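Candgate Community > Perception and Planning > Grasping

Wrist camera pose jumps on the last part of the approach, planner then aborts

Sipho Potgieter

I work on a teardown cell that takes parts out of used desktop workstations. The part giving me trouble is the graphics card. The arm comes in from directly overhead with a two-finger gripper and a small camera at the wrist. Detection is done in Stadis, motion planning in Ambrose.

The first part of the approach is fine. Stadis finds the card from the overview pose and the arm moves to pre-grasp. As the gripper descends, the card pose starts to jump sideways toward the rear of the chassis and back again. The jump is up to 8 mm. Ambrose replans on each new pose, and after a few of these it reports goal in collision and stops.

I went through the logs from last month. Out of 1,058 approaches, 118 ended this way. Nearly all of them are on chassis with bare metal slot covers next to the card. Painted ones hardly ever fail.

What I have tried:

- Redid the hand-eye calibration twice. Same result.
- Raised the detection confidence threshold. It aborts less but times out more.
- Turned the ring light down. Helped a little on some units and made the memory slots harder to find.
- Set the collision margin in Ambrose to zero. It stopped aborting and bent a bracket, so I put it back.

Is there a setting in Stadis to hold the pose steady, or should I be fixing this on the planning side? Retraining is possible but I would like to avoid it before January.

britex_line2

Have you checked the lens? We had something like this at Britex and the lens had a film of dust on it from the fans. Cleaned it and it went away for a while.

Also there is a pose smoothing slider under Tracking in Stadis. Default is low. Put it up to max.

Sipho Potgieter

Lens is clean, we wipe it every shift. I had smoothing at max for a day and the pose lagged behind the arm, so the fingers came down off center. Thanks though.

mwhitlock

Max smoothing is going to do that. It's a plain low-pass on the pose in the camera frame, and your camera is moving. If you filter at all, transform to the base frame first, where the card is standing still.

I don't think this is a calibration problem. A bad hand-eye gives you an error that changes smoothly as the arm moves. Yours hops between two values, and it depends on the surface next to the card. That sounds like the edge refinement in Stadis picking the wrong line. It looks for a long straight edge near the predicted top of the card, and slot covers give it plenty of those to choose from. The closer you get, the sharper they are.

I would go in this order and stop when it works. None of it needs retraining.

1. Log the raw pose and the refined pose side by side.

Turn on debug_refine and record ten or so approaches on a bare metal chassis. If the raw pose stays put and only the refined one hops, carry on with the steps below. If both hop, the detector itself is confused and you will have to label more data.

2. Limit how far refinement may move the pose.

The parameter is refine_max_shift. It ships unset, so there is no limit. Set it to 6 mm to start with. Your big jumps get rejected and the raw pose is used for that frame. Small wrong corrections still get through, so don't expect this to be the whole fix.

3. Mask the edges you never want.

Refinement accepts a mask in image coordinates, and you can project it from your chassis model for each frame. Mask the slot covers and the ventilation grille. Mask the gripper fingers too if you haven't, because once they are open on either side of the card they put strong dark edges right where the search happens. I'd also mask anything white and frosted near the drive, since it can blow out and drag the auto exposure down. Leave the board edge and the cooler shroud unmasked. Dark shroud against lighter metal is the best contrast you have, better than the bracket, which is the same silver as everything behind it. 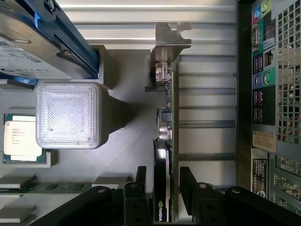
4. Freeze the goal for the final descent.

In Ambrose, set replan_policy to on_request instead of on_update. Take the median of the last few poses at pre-grasp, in the base frame, send it once, and descend on that. The chassis is clamped, I assume. If it is, there is no reason to replan during the descent at all.

5. Keep the collision margin, but make it per object.

Zero everywhere is asking for bent brackets. Ambrose lets you list allowed contacts between the fingertip links and the target object only. Allow fingertips against the card and keep the normal margin for the rear panel, the memory slot latches and the drive carrier.

6. Rerun the chassis that failed.

Keep debug_refine on while you do it, and look at how often step 2 rejects a frame. If it's more than a few per approach, the mask is off somewhere. Ours was mirrored for a week.

Sipho Potgieter

Did step 1 this afternoon. Raw is steady, refined hops, so you were right about that part. The chassis is clamped, yes. Steps 2 and 4 are in and it has run through the worst units without a collision abort. The mask will take me longer because the chassis model has no slot covers in it. Will post the config when I have it.

mwhitlock

A flat box over the whole row of covers is good enough. You don't need to model each one.

Marked as solved by Sipho Potgieter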